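Interview: The Guest Before the Building

Anqi Cui has been Head of Guest Operations at Vonach, the holiday lettings agency, for three years. Its portfolio now stands at 251 houses and apartments, most of them in historic buildings on the coast and in the hill villages behind it. She spoke to our members' bulletin at the agency's office in Zerthorpe about standards, seasons and the difficulties of letting an old house well. 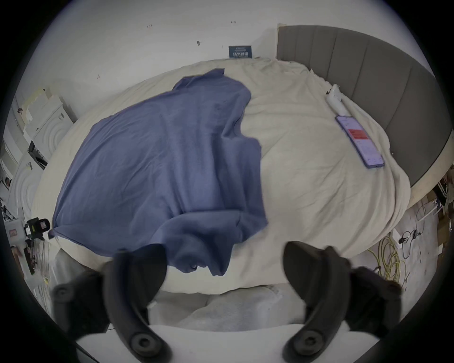
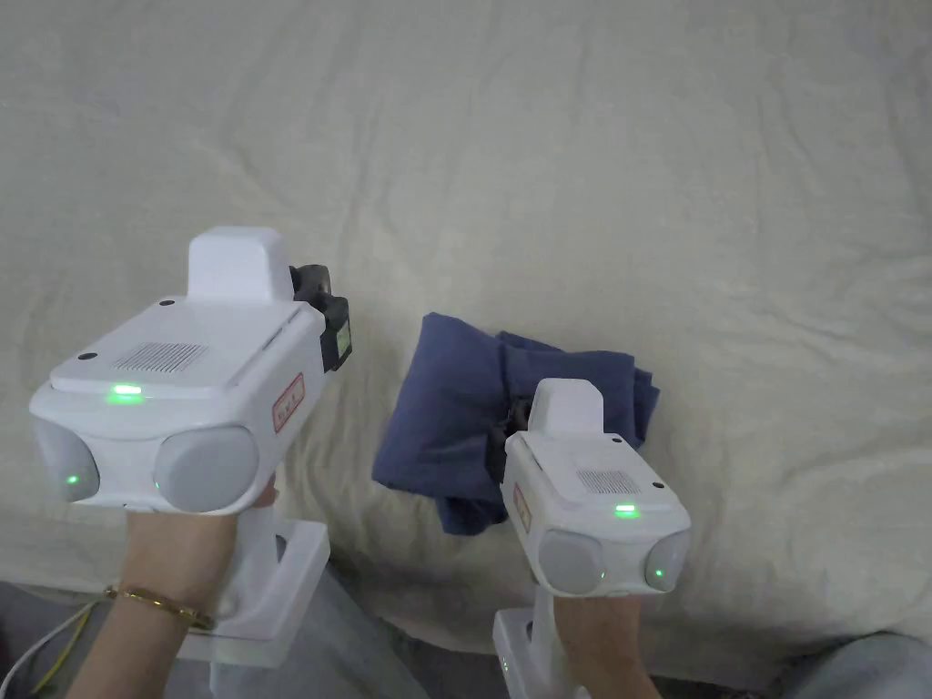 Ms Cui came to Vonach from the hotel trade, where she had managed the front desk of a large resort. The change, she says, was greater than she had expected. "In a hotel you have 334 rooms that are very nearly the same room. If a guest is unhappy with one, you move them to another. A family that has taken a farmhouse for a fortnight cannot be moved, so the house has to be right when they turn the key."

Every property taken on by the agency is inspected before it is offered for let, and again each spring. The inspection covers water pressure, locks, lighting on outside steps and the condition of mattresses, and it includes a night's stay by a member of staff. Ms Cui regards the overnight stay as the most useful part of the process. "You find out that the church bell rings at five in the morning, or that the hot water runs out after the second shower. Those things should be in the description. Guests will forgive a bell if they have been told about it."

The wording of descriptions is a matter on which she holds firm views. Since her appointment the agency has stopped using the phrase "a short walk to the beach" and gives the walking time in minutes, with a note where the return is uphill. Owners were not all pleased. One of them, Gilmar Bastos, who lets two apartments in the former customs house at Firnia, wrote to object that thirty minutes looked discouraging on the page.

"It did look discouraging, and I told her so," Mr Bastos said when we spoke to him by telephone. "We lost some bookings in the first summer. But the people who came had chosen the place knowing where it was, and I had far fewer complaints. Several have booked again." He remains of the opinion that the photograph of his terrace should appear first on the page - a question still under discussion with the agency.

August continues to be the most heavily booked month, although Ms Cui reports growing interest in late spring. She would like to see more owners open earlier. Heating is the usual obstacle. Many of the older houses were intended for summer use only, with stone floors and tall windows, and the cost of making them comfortable in April can be considerable. Vonach offers owners advice on the work but does not contribute to it.

On the subject of changeover day, she was frank. Departure is at ten in the morning and arrival at four in the afternoon, and requests to alter either are received every week. "We say yes when we can. In high season we generally can't, and I would sooner say so at once than leave people hoping."

The agency will add its first properties in Koubek next year, following a long search for local housekeeping staff. Ms Cui declined to say how many houses are involved, but confirmed that inspections have begun and that she intends to carry out the first overnight stay herself.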